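Open day at the Volden pressing plant, Flotomthorpe

Saturday, November 3, 2018

The Volden plant sits behind a tile warehouse on the road out of Flotomthorpe, and you would drive past it if not for the sandwich board at the gate. They press vinyl records there, mostly short runs for small bands and labels. Twice a year they let people in. I missed the February one on account of snow, so I signed up early for this one.

Tours left every 30 minutes from the front office. My group was led by Roya Pakzad, who runs the cutting room and used to play bass in a Florport band called Ferrand. A couple of people in the group had clearly come because of that. She signed a sleeve for one of them and then got on with the tour.

We started in the cutting room. The lathe is older than most of the staff and came out of a studio that closed. It cuts the groove into a lacquer disc while the music plays in real time, so a side that runs 20 minutes takes 20 minutes to cut. If something goes wrong near the end, the disc is scrapped and they start over. Roya played us part of a side from the master file and then from a test cut. The cut had a little less top end. She said bands often send in masters with the vocals too sharp on the S sounds, and the groove can't carry them cleanly, so she phones and asks for another mix. Some bands argue.

She also talked about running order. The groove moves faster under the needle at the outer edge than near the label, and a loud song at the end of a side will sound rougher than the same song at the start. Ferrand put their loudest song last on side one of their only album. She didn't cut that one.

Plating is done in another building and is not on the tour. We saw finished stampers hanging on a rack, each with its catalog number on a paper tag.

The press hall is loud and you are given foam earplugs at the door. There are 7 presses, and two were running. Jarosław Kaczorowski, the press foreman, showed us how it goes. Pellets are melted into a thick puck, the labels go on either side of it, and the press closes. Steam goes through first, then cold water. The record comes out with a ragged rim of extra vinyl that gets trimmed off on a turntable with a blade. The trimmings go in a bin and are ground up again for records sold as recycled color, where no two copies match.

The labels have to be baked before pressing to get the moisture out, or they blister. I had not known the labels aren't glued. The heat and pressure hold them on.

Someone asked about colored vinyl against black. Jarosław said black is more forgiving to press and he has no opinion on how it sounds. Someone else asked how long a band has to wait for an order. The answer was longer than they would like, and that autumn is the worst time to ask.

After the press hall we went through to the listening room, where one copy out of every batch is played start to finish by a person with headphones and a notepad. The notepad on the desk had entries like "tick, side 2, second song, goes away." I could do that job for a day but not a week.

The last stop was the packing area, which had been cleared for the afternoon. A trio from Florport played a short set there at 2, guitar, fiddle and a small drum kit. The concrete floor made the drums boomy, and the singer was hard to follow from the back. By the third song they had turned down and it was better. They had their single for sale, pressed on site the week before. I bought one, and a bag of misprinted sleeves for a dollar.

Parking is on the grass and it was soft. Wear shoes you don't mind getting muddy. The tour is free but you do need to put your name down, and children have to be old enough to keep the earplugs in. Coffee, cider and fruit were on a table by the office. The next open day had not been announced when I left. 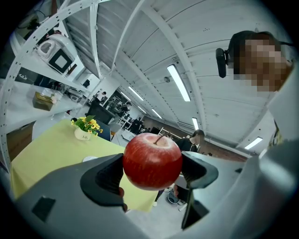 A red apple, stem and all.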